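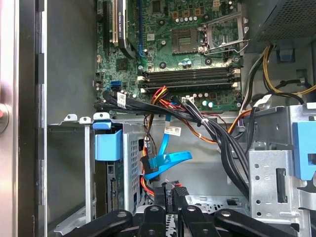
Inside one of the donated towers, with the processor socket open and the graphics card still in its slot.

Repair morning gets through its first old desktops
11/20/20

Well, we've finally made a start on the computers! Anyone who has been into the Marlow workshop since October will have seen the pile by the back wall, and I'm very pleased to say it is getting smaller. The towers came to us from Rendholm when they cleared out their old office, and the plan is to get as many as we can working again for families who need one for homework.

I'd never had the side off a computer before (I'm more of a toaster and table lamp person), so I was a bit nervous. What surprised me most was the cabling. There's such a lot of it, black bundles held with a zip tie, then red, orange and yellow wires looping about all over the place, and a bright blue flat one that folds back on itself. My advice is to take a picture on your phone before you unplug a single thing. I didn't with my first one and spent most of my tea break regretting it.

The processor socket is the bit to be careful with. Once the little metal bracket is up you're looking at rows of very fine gold pins, and if you bend one you'll be there all afternoon with a magnifying glass and a sewing needle. Keep your sleeves out of it! We've asked everybody to leave the bracket alone unless they've got a processor ready to go in.
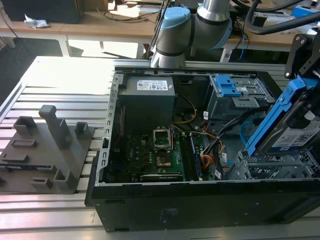

Hard drives are a job all to themselves. Every drive has to be wiped before a machine leaves us, and any that won't wipe get drilled, no exceptions. I do like the blue plastic caddies, they save so much fiddling about with screws. Please keep each caddy with its own case, as we had a bit of a mix-up early on and it took ages to sort out which went where.

So far three towers are finished and tested, and another six are waiting for parts. Memory is what we're shortest of. If you've got any old desktop sticks in a drawer, pop them in an envelope and drop them in, and don't worry if you've no idea what sort they are, we'll look them up. The Olszewski shop on the corner has kindly said they'll take parcels for us when we're shut.

Ciltska have offered us keyboards and mice as well, though we've still got to work out how to fetch them. If you have a car with a decent boot and a free hour, do let me know at the desk. Screwdrivers are provided, but bring your reading glasses, the labels are tiny.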